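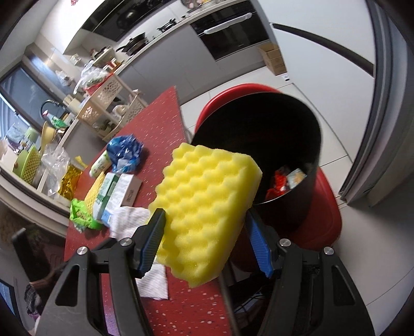
The hand-held gripper with a sponge in its fingers, in front of the red bin.

Projects > Giltstead Robotics Club > Reports > Spring term

About us | Projects | Reports | Join in | Contact

Giltstead Robotics Club: progress report to the Betden Fund

Clearing Up project, second report, covering January to the end of March

We said in the first report that the spring term would be when the students stopped building and started teaching, and it has been a brilliant term for that. The project is on track, slightly under budget on materials and slightly over on hours, and we are asking for one small change to the plan, set out near the end.

Where we had got to

At Christmas we had two working hand-held grippers, a design for the fingers that kept changing, and a very long list of kitchen jobs that students wanted a robot to do. The list included making toast, which we have put off. The job chosen by vote was clearing a table: pick up what is rubbish, put it in the bin, leave everything else alone. It sounds dull until you try to write down what counts as rubbish, and the students argued about that for most of an evening (a used sponge was the sticking point, and still is).

What we did this term

The club met every Thursday at half past four, with 27 students on the register, and we ran extra sessions in a real kitchen so that recordings would not all be made on the same bare workbench. A student holds the gripper, squeezes it shut on an object, carries it across and lets go. The camera on the tool records each go, and the recordings are what the arm at Rurkham College will learn from in the summer.

The kitchen has been a much better teacher than the workbench. There is a speckled red tabletop, a white counter behind it with bowls and packets on it, and a good deal of everyday clutter, and the students have learned to work among all of it. They started out clearing a neat space round each object before picking it up. By half term they had agreed between themselves to stop doing this, and they wrote the rule on the inside cover of the logbook: leave the mess where it is.

We now have good recordings for 9 kinds of object. Foam sponges, crinkly snack bags, small cartons and small bottles are all well covered. Thin plastic bags are not. They fold up between the fingers and then cling on when the gripper opens, and the students' notes on this are very funny and not all suitable for a report.

The fingers

The biggest step forward was the padding. The first fingers were bare and hard, and anything smooth shot out sideways. Four versions later we have the blue pads, fixed to both fingers, and they have made a huge difference to how confidently the younger students pick things up. The Penner kit that your grant paid for gave us the hinges and side plates, and the students have since changed the arms so that the screws can be reached from the front. A loose arm used to mean the end of a session. Now it means five minutes and a screwdriver.

Soft things deserve a mention of their own. The bumpy yellow sponge has become the club's favourite test object. Grip it low down on both sides and it stays put; grip it near a corner and it swings round on the pads. One group made a whole set of recordings gripping it in different places, entirely off their own bat, and presented the results to the rest of the club with graphs. It was one of the best sessions we have had.

What the students are learning

We promised to report on skills as well as hardware. All of the students can now set up a recording session without help, check the result and decide whether to keep it. That last part has come on enormously. In January they wanted to keep everything. They now throw out recordings where a hand drifts into view or where the gripper stops and starts, and they can say why. The logbook entries have gone from "went OK" to half a page, sometimes with drawings.

The older students have begun labelling, which is slow work, and we have paired each of them with a younger one. The pairs have settled in happily and we would like to keep them going next year.

What has not gone so well

We lost 2 sessions to a flat battery charger and a locked building. We were also too hopeful about labelling and are behind on it: the recordings from before half term are done, the later ones are not. And the second gripper has a slight lean to the left that we have not managed to cure, so for now it is used for practice only.

Spending

Materials have cost less than planned, mostly thanks to the pads being cut from a single sheet. Kitchen hire has cost more, as we added extra sessions. The balance is shown in the table sent separately.

The change we are asking for

We would like to move the unspent materials money across to kitchen hire, to pay for 5 further sessions in the summer term. No extra money is needed. If you are able to agree before the Easter break we can book the dates straight away.

Next term

Finish the labelling. Straighten the second gripper or build a new one. Record the thin plastic bags properly. Then the visit to Rurkham, where the students will see the arm try to clear a table using what they have recorded. They have already started taking bets, in biscuits, on which object it will drop first. You would be very welcome to come along, and we will send the date once the college confirms it.

Contact the club | Accessibility | © Giltstead Robotics Club | Back to top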